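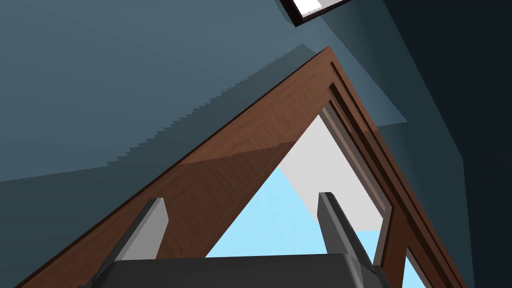 Home Recording and Studio Recording: A Listening Comparison

Music Technology, second-year project report
18 January 2018

Print this page | E-mail this page

1. Aim

The project set out to find whether listeners can tell a vocal recorded in a bedroom from the same vocal recorded in a studio, when both are heard inside a finished mix. The song used was "Plilby", written by our group and performed under the name Antwi. It is a slow song for one voice, piano and brushed drums, with a wide gap between the quiet verses and the last chorus.

2. Method

The piano and drums were recorded once, in the college studio at Flukonbridge, and were not changed afterwards. The vocal was then recorded twice by the same singer. The studio version used a large-diaphragm condenser microphone in the booth. The home version used a cheap dynamic microphone in a bedroom, with a duvet hung behind the singer. We kept 5 takes from each place and made one finished vocal from each set.

Both vocals were matched for loudness and given the same short plate reverb. No pitch correction was used. The mixes were saved as Fusau A and Fusau B, Fusau being the working title of the project, so that the file names gave nothing away. 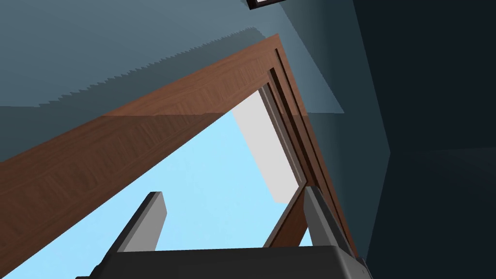

Fig. 1. Simulated view, gripper and wooden frame.

3. Listening test

We had 50 listeners, all students at the college. One form was left blank, leaving 49 results. Each listener heard both mixes on the same closed headphones and was asked which vocal came from the studio. They could also write a comment. Half the group heard mix A first.

4. Results

Of the 49, 26 picked the studio vocal correctly. This is very close to what guessing would give. Those who were right mostly mentioned the quiet first verse, where the home recording has more hiss and a slightly boxy sound. Hardly any comments dealt with the last chorus. Several listeners preferred the home vocal and called it closer or warmer.

5. Problems

The singer knew the song better by the second session, which was the home one, and the phrasing is more relaxed. We should have recorded in both places on both days. The shared reverb may also have hidden some of the difference in room sound. A dry pair of mixes was planned but not finished.

6. Further work

We intend to repeat the test in March with a louder song and a second singer.

Contact the Music Technology office | Copyright the authors | Back to top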